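Jumora: vocabulário doméstico em português

Versão de novembro

O Jumora é um conjunto de palavras e expressões usadas em casa, recolhidas em português de Portugal e do Brasil. Serve para comparar variantes regionais, alimentar dicionários pequenos e testar corretores ortográficos. Não inclui áudio.

Conteúdo

verbetes.csv: 2.932 verbetes, um por linha
variantes.csv: 1.394 pares de equivalência entre os dois países
frases.txt: 800 frases de uso, em UTF-8
notas/: comentários das revisões, em texto simples

Colunas de verbetes.csv

id: número inteiro, estável entre versões
forma: a palavra tal como foi recolhida
classe: substantivo, verbo, adjetivo ou locução
pais: PT, BR ou ambos
divisao: cozinha, banheiro, quarto, sala, lavanderia, exterior
definicao: uma frase curta, sem ponto final
fonte: código do questionário

A coluna divisao usa os nomes brasileiros por uma decisão antiga que não compensa desfazer. Quem trabalha com dados portugueses pode trocar banheiro por casa de banho na importação, com o script renomear.py.

Recolha

As respostas vieram de 65 questionários escritos, preenchidos em casa pelos participantes. Cada um recebia uma lista de situações (pôr a mesa, estender roupa, limpar o fogão) e escrevia as palavras que usaria. A primeira revisão foi feita por Sun-ja Jang, que também definiu as regras de grafia. Formas com erro evidente foram corrigidas, mas a grafia original continua em notas/grafias.txt.

Os questionários com código R vêm da série Rinaldi, mais antiga, e não têm indicação de região. Nos restantes há pelo menos o estado ou o distrito.

Limitações conhecidas

Angola, Moçambique e os outros países de língua portuguesa não estão representados.
Os nomes de marca usados como nome comum foram retirados.
A divisão exterior tem poucas entradas e quase todas são do Brasil.
Há definições circulares em torneira e bica. Ainda por corrigir.

Uso

O separador é ponto e vírgula. Em folhas de cálculo configuradas para vírgula, o ficheiro abre numa coluna só. Os exemplos de leitura em Python estão em exemplos/ler.py e não dependem de bibliotecas externas. Para o formato aceite pelo Fluson, correr converter.py com a opção --fluson.

Licença

Uso livre com indicação da origem. As frases podem ser alteradas, desde que a alteração seja assinalada.

Nota sobre os pares de equivalência

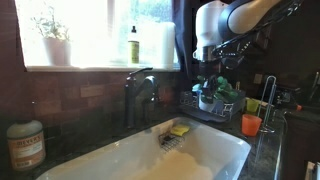

Os pares de variantes.csv ligam formas, sem garantir que o sentido coincida em todos os contextos. Pia é o caso que mais dúvidas levanta: no Brasil o termo cobre tanto a da cozinha como a do banheiro, e em Portugal a primeira costuma ser lava-loiça. Uma cuba branca com água e espuma e uma esponja amarela lá dentro recebe, portanto, os dois nomes, e o par está marcado como parcial. Na mesma situação estão loiça e louça, ambas aceites em Portugal, e azulejo, que alguns participantes usaram para qualquer revestimento de parede. Os pares parciais levam a letra p na última coluna.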